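Review: Malus Simulated Demonstration Kit
Prepared for the equipment pages of the Kerkine Robotics Teaching Laboratory
Reviewer: Areti Panagiotou

The laboratory used Malus from February through April to gather demonstrations for a household manipulation policy. The package consists of a rendering and physics environment, a library of furniture and fixtures, and a recorder that stores the operator's commands together with the view from the wrist camera. Our license covers 2 workstations. Operation was shared between Luzius Reisinger and Analyn Quiambao, neither of whom had used the software before.

Installation followed the printed guide and presented no difficulty. The operator's controls are well arranged. Opening and closing the gripper is assigned to a single trigger, and an episode can be discarded immediately after recording without leaving the session. This last feature saved a good deal of later sorting.

Over the period of review the operators recorded 406 episodes. Of these, 73 were rejected at inspection, in most cases for long pauses in the middle of an approach. Malus marks such pauses on the timeline but does not trim them, and trimming must be done in a separate program. Our previous package, Gukelov, handled this step automatically.
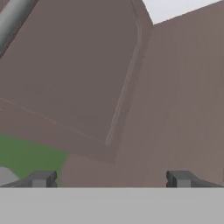

Simulated wrist view in Malus, with the gripper fingers near a rimmed panel.

Image quality is adequate for training. Lighting is soft and even in the default setting, and the fingers remain clearly outlined against the gripper body. Large surfaces are rendered in plain, closely related colors, and at steep angles it can be hard to judge where one ends and the next begins. Ms. Quiambao reported that she relied on the thin pale rims to find her bearings. A setting for surface variation exists - it is found under the export menu, an odd place for it - and we recommend that it be turned on before any recording starts.

Export to our training format completed without loss of data. Time stamps for commands and images agreed in every file inspected. The documentation for the export fields is thin, however, and 2 of the field names differ from those used in the software itself. Apostolos Nikolaidis wrote a short conversion note, now kept with the workstation manuals.

The supplier, Halász, answered written questions promptly. A request for a trimming tool has been acknowledged, with no date given.

Malus is recommended for laboratories that already have a means of editing recorded episodes. Groups without one should allow additional staff time for inspection. Requests for access to the workstations may be sent to Angeliki Mavromatis at the laboratory office.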